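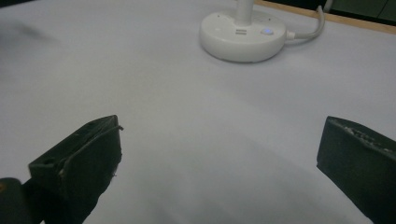
Fig. 1. White surface, close up. The shading gets a bit darker toward the bottom.

Home Projects Reports Contact

Wed 21 February
By Ruairí Costello

So my project is about white table coverings, and yes, I picked it myself! I wanted to know how much a plain white surface changes depending on the light, and whether a few small folds matter when you're trying to work on top of it.

I tried 4 coverings on the long table in the Hatmont building. The shiny one was out by lunchtime (so much glare, my eyes hurt). The matte ones were way nicer, but they all drifted toward a bluish gray whenever the blinds were half shut, and I spent ages trying to work out if I was looking at a wrinkle or just a shadow. Fig. 1 is a good one for that. The changes in tone are really soft, and there's a blurry grayish smudge near the top left that I still can't call either way.

For the numbers I took light readings at 60 spots per covering, in the morning and again after class. The highest was 2,728 and the lowest was 2,158, both on the cotton one, right next to the window. I need to redo the afternoon set in April when the sun is higher.

Ironing helped more than pulling the corners tight, and I wish I'd started with that. The sheet with all my readings is in the Keane folder.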